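The Gauge at Tanasarn

The river gauge at Tanasarn reported every 20 minutes. It had done so for two years under the current keeper, who copied each figure into the log by hand and sent a duplicate down to Birora.

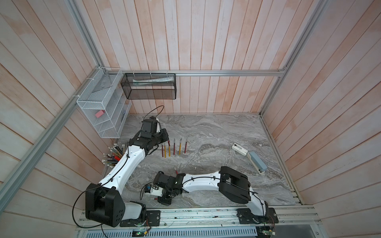 In March the reading stopped at 143 centimeters. The keeper replaced the float cable. The reading stayed at 143. She replaced the battery, cleaned the contacts, and walked down to the staff plate on the bridge pier, where the water stood at 57.

She wrote both figures in the log, one above the other, and initialed them.

Birora answered that the instrument had been calibrated and that the plate should be checked. She checked it. The bolts were tight and the zero mark lined up with the brass pin in the stone. She reported this. Birora thanked her and entered 143.

On that basis the gates at Tesia were opened by two turns, and the lower fields, which were dry, were declared flooded. Forms arrived for the farmers. Most of them signed -- the payment was fair.

The keeper went on reading the plate each morning. It fell to 51, then 48. By summer there was gravel showing under the second arch, and herons walked where the float had been.

The last entry is dated 12 July 2022. It gives the instrument reading as 143 and the plate reading as none. In the column for remarks she had written: crossed on foot, boots clean.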